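Loveseat

A loveseat is a small sofa made for two people. The name has covered quite different pieces of furniture over the years, from wide single chairs with room for a full skirt to the compact two-seaters sold today, and that muddle is a good part of the fun in tracing it!

Older versions include the courting bench or tête-à-tête, an S-shaped seat on which two sitters face opposite ways and talk over a shared armrest. It is a wonderfully clever shape, still made in small numbers by workshops such as Camier, and it turns up in hotel lobbies and on garden terraces.

Modern loveseats usually have a straight back and two arms. Leather and woven fabric are both common coverings, and tufting – pulling the cover down into the padding with stitches or buttons – remains a favourite way to finish the back.

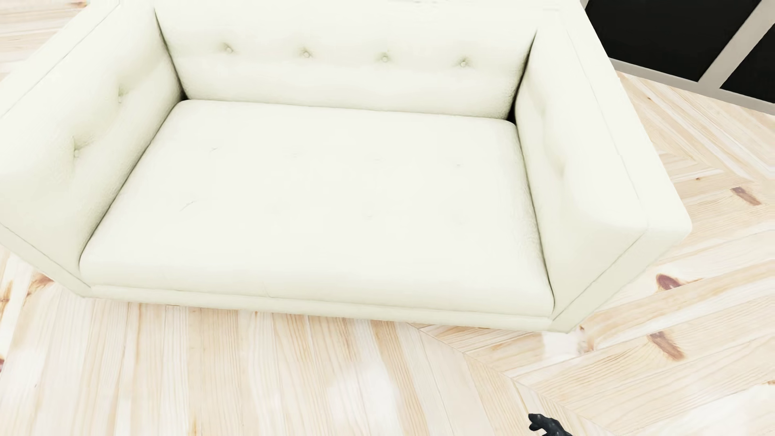 Nigel Parsons, writing in the Pearce furniture newsletter on Jun 11, 2015, argued that the two-seater had been badly underrated, and that a pair of them facing each other made for far better conversation than one long couch. Plenty of decorators agree, although others point out that a tall person can't stretch out on one for a nap.

Size varies a good deal between makers. The Stito, a popular flat-pack model first sold in January 2000, is 147 centimetres wide and goes through most apartment doors with its legs off. Deeper styles can be a real struggle on a narrow staircase.

See also: Settee; Chaise longue; Armchair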